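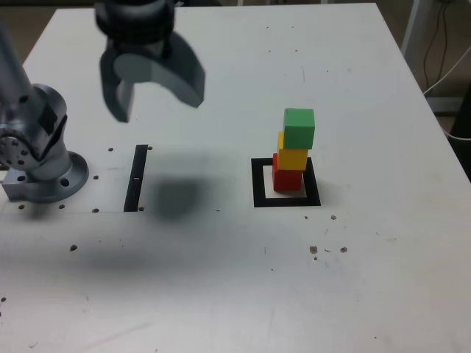
Garnet Lavoie

## Chapitre 12. Le jour des visiteurs

Trois cubes empilés, rouge, jaune, vert : le public des portes ouvertes de Mernirel s'attendait à mieux. On lui avait promis l'avenir de l'industrie, il découvrait le programme d'une crèche. La tour zigzaguait un peu, le vert dépassant à droite, et un monsieur du premier rang fit remarquer que sa petite-fille alignait mieux. Il avait sans doute raison. Sa petite-fille ne faisait pas l'objet d'un devis.

La démonstration durait 148 secondes, discours compris. Elle nous occupera pendant 37 pages, car elle contient presque tout le programme du semestre : le repère de la table, la pose de l'outil, l'ouverture des mors, les erreurs qui s'additionnent d'un étage à l'autre.

Avant de poursuivre, relisez la section sur les changements de repère. Munissez-vous aussi d'une règle et de trois cubes. Ceux d'un enfant conviennent, sous réserve de son accord.

### 12.1 Où se trouve le cube ?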